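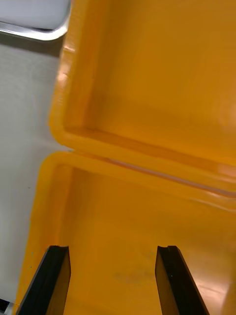 1. Background

Our project covers the setup and upkeep of one robot cell in the teaching lab. The cell has a single arm with a two-finger gripper and a small camera at the wrist. It is used to handle parts for the Curneck fan controller, a product our lab partner Prostomier assembles in small batches. The cell had been built by an earlier student group and was left in working order, but the notes they handed over stopped at the electrical hookup. Nothing was written down about the gripper, the camera or where things should sit on the table.

We were asked to do three things: bring the gripper and camera into a known state, fix the table layout, and write a maintenance routine that another group could follow. Programming new tasks was outside the scope. This report was submitted on 04/08/2020.

2. State of the cell at the start

We began in January by running the existing pick program without changing anything. The arm itself was repeatable. The gripper was not. The fingers closed off center, so a part was pushed to one side before it was held. On a stiff part this only moved the part a little, but on a wire harness it meant the fingers often closed on one wire and left the others out.

The camera had its own problem. The lens had been turned slightly in its holder, and the calibration file on the Skuketti controller was older than the fingers. The program was working from finger positions that no longer existed.

The log on the controller showed 3,000 open and close cycles since the last reset. We don't know if anyone serviced the gripper before that reset. We treated it as if nobody had.

3. Gripper work

We took the fingers off, cleaned the slides with a dry cloth and then with alcohol, and put a thin film of grease back on. One of the finger screws was loose. It had no thread locker on it, so we cleaned all the screws and put them back with a low-strength type.

Centering took longer than we planned. The procedure we ended up with is this:

1. Move the arm to the service pose and lower the speed.
2. Close the fingers on the gauge block with both finger screws slightly loose.
3. Tighten the left finger first, then the right, a quarter turn at a time.
4. Open and close on the block 5 times and check that the block does not shift.
5. Save the closed position as the new zero.

Step 3 matters more than we expected. When we tightened one side all the way before touching the other, the block moved every time and we had to start over.

4. Table layout

The cell handles two kinds of material, circuit boards and wire harnesses, and both are easy to damage. The old layout had no fixed places at all. We gave each container a position and taught the arm an approach point for it.

Plastic containers need a generous approach height. The rims are thick, and a finger that comes down on one can be knocked out of center without the arm stopping. We set the arm to come in high, with the fingers open, and to go down only when it is inside the walls. Glossy plastic also throws reflections back into the wrist camera, so we lowered the exposure until the inside of the yellow case stopped washing out near the edges.

Boards and harnesses go on white foam in a metal tray. The foam gives the camera an even background and keeps the parts from sliding when a finger touches them.
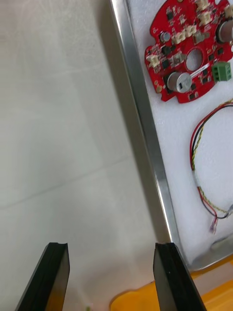

The harness has to be gripped by the twisted section and never by the crimped end. We also keep the fingers away from the tall capacitors on the board. Our first version of the layout put the harness too far from the board and the arm ran close to a joint limit on the return move, so we brought the two together - this cost us some free space, but the limit warning went away.

5. Camera calibration

We turned the lens back, locked it with its set screw and ran the calibration routine from the Hutchins toolkit. The routine needs the fingertips in view, because it uses them as a check on the result. With the fingers centered it passed on the second try. The first try failed from glare on the table, and closing the blinds fixed that.

6. Test run

We ran the cell for 1,339 cycles after the work was done. The gripper zero was checked at 1,000 and again at the end. It had not moved at the first check. At the second it had drifted slightly, within the limit we had set, and we did not adjust it.

7. Maintenance routine

Before each session: wipe the fingertips and the camera lens, clear loose bits off the table, check the tray position against the taught point.

Every 1,000 cycles: check the zero on the gauge block, check the finger screws by hand, look at the wrist cable for wear.

Every 3,000 cycles: remove the fingers, clean and grease the slides, center again, recalibrate the camera.

8. Open items

The wrist cable rubs on its clamp when the last joint turns fully to the left. We wrapped it with tape for now, but it should get a longer clamp. The cycle counter is also lost if the controller is reset, so the count has to be copied into the paper log before anyone shuts it down.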